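Triresside season 2 – is it happening or not?

Posted in: Web Series and Indie TV
May 2012

kyriaki_c
OK so I finished the last episode of Triresside on my lunch break and then sat there like an idiot waiting for a "next" button. Does anybody know if there's a second season coming? The official page still says "more soon" and it's been saying that since December. I've fallen hard for this show and I don't have anyone at work to talk to about it. My sister gave up after the pilot (she says the sound is terrible, and fine, she's right, the first episode sounds like it was recorded inside a mailbox).

polyvrettos
Welcome to the waiting room! No date yet. The last thing I saw was a post on the Dritivar blog saying the scripts were done and they were "talking about money." That could mean anything. They said the same before season one and then it took forever.

Britt-Marie B.
I don't think it's coming, sorry. Two of the leads have moved on to other shows and the ending wraps it all up anyway. Marta gets on the ferry, the brother keeps the house, roll credits. What would a second season even be about?

kyriaki_c
Wraps it up?? We never find out who sent the letters!

Britt-Marie B.
The aunt sent the letters. She has the same green pen in episode four. I thought that was pretty clear.

stamatia_t
It was NOT clear. The aunt borrows that pen from the guy at the post office, go back and watch it. I've had this argument with my husband already and I won. My money's on the post office guy, and I'd bet that's where season two goes if they make it.

polyvrettos
I'm with Stamatia on the pen. Also, about the money thing – they put up one of those pledge pages for the season one DVD and asked for $3,000. They got past it in the last weekend. So there are people who'd pay. I put in for the signed poster and it's up in my hallway now, a little crooked.

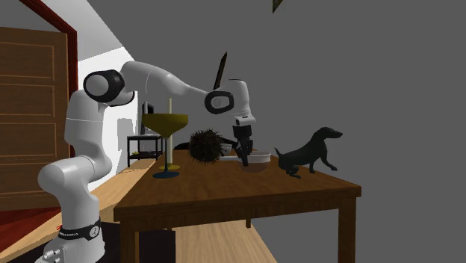

Chrysanthi would like to point out that $3,000 doesn't buy you a season of anything, not even a show where most of it happens in one kitchen. Season one had the Esach people paying for the locations, and as far as I know they're out. Somebody has to cover the ferry scenes. I loved it too, I'm just saying don't clear your calendar.

kyriaki_c
Wait, Esach is out? When did that happen?

chrysanthi_s
It was in the comments under the Kyriakidis interview, way down. He didn't say it himself, one of the crew did, and then the comment got deleted. So take it how you like.

Britt-Marie B.
A deleted comment isn't news. I've seen this forum cancel shows that were already filming.

chrysanthi_s
You said it wasn't coming either!

Britt-Marie B.
Because the story is over, that's different. I'd rather they did something new. Episode six dragged and I think they were already running out of things for the brother to do. He fixes that gate three times.

stamatia_t
The gate is the best part of episode six and I'll hear nothing against it.

polyvrettos
If anyone wants to help, the fan petition is still open. It had 300 names when I signed and they want 1,000 before they send it in. I'll dig out the link tonight when I'm on my own computer.

kyriaki_c
Yes please, I'll sign and so will my sister, whether she likes it or not. Going back to episode four now to look at the pen.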